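22 Dec 2023
Work diary, Tokmont assembly room. Entry by T. Kpodo.

The morning was given to the question the Gellov board has put to us for March: whether a machine can yet be trusted with the small fitting jobs on the shop floor. I remain cautious. A person takes up a clip, turns it over in the fingers and feels for the slot without thinking about it. The machine must be shown each of these things, and a part held slightly askew is a different problem to it from the same part held straight.

Faith Makori asked that we also consider household work, such as hanging a rail or changing a hook. I advised against it for the present — houses are less orderly than our benches, and we have not settled the benches.

We worked on the blue part and the gray bracket plate until 11, then resumed after the Dankwa call.

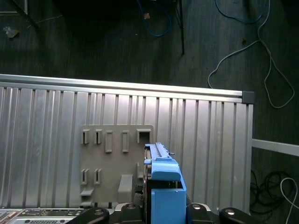 Blue part held upright in front of the bracket plate, ribbed panel behind.

Elikem Laryea is to write up the fitting steps in plain order. Kwaku Sarpong has asked for 8 more plates from Hinent. The floor needs sweeping before we resume.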